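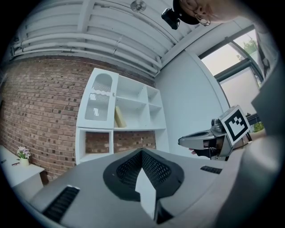

According to Trinity Esposito, a stockroom is best judged by how long it takes a stranger to find one item in it. Most handbooks on stockkeeping use a similar test, though they differ on how shelves should be numbered.

A stockroom is a room in which goods are kept until they are sold, used or sent on. The older term storeroom is still common in schools and hospitals.

In fixed-place storage each item has its own shelf. The Tesbridge branch of Gouveia, a hardware wholesaler, kept 524 lines this way and could leave up to 10 shelves bare in July, when trade was slow.
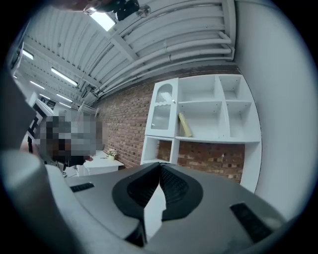

In free-place storage goods go wherever there is space, and the position is written in a register. This saves room but depends on the register being right. Gouveia changed over under Tiago Henriques and gave up 251 shelf labels in favour of bay numbers. Heavy goods stayed on the lowest shelves.

See also: Stocktaking, Warehouse, Shelf label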